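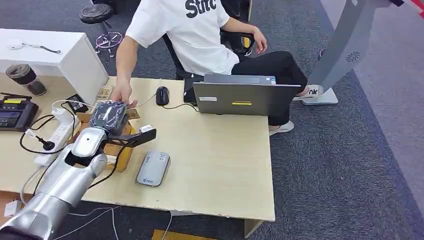
Settimio Morelli objected, when he read our draft, that a gripper which fails to open has not failed safely, whatever the controller log says. We agree, and the rest of this section is written with his complaint in mind.

Figure 4. A cloth item held above an open cardboard box, with a person seated at the same desk.

4.3 Release faults

The Drivulau controller reported 588 completed placements in the January trials. We do not trust that number. It marks a placement complete when the open command is sent, and the fingers are never checked afterward. Going back through the side video, we found 41 placements in which the cloth stayed in the gripper and the arm began its return move still carrying it. Over 60 more could not be judged either way.

The Brerkari team blames fabric catching on the fingertips. That may explain part of it, but the same fault showed up with a smooth plastic sleeve. A late open command would look identical on video, and the log is too coarse to tell the two apart.

What worries us more is the return path, which crosses the part of the desk where people rest their hands. The speed limit assumes an empty gripper. We have seen no test of it with a load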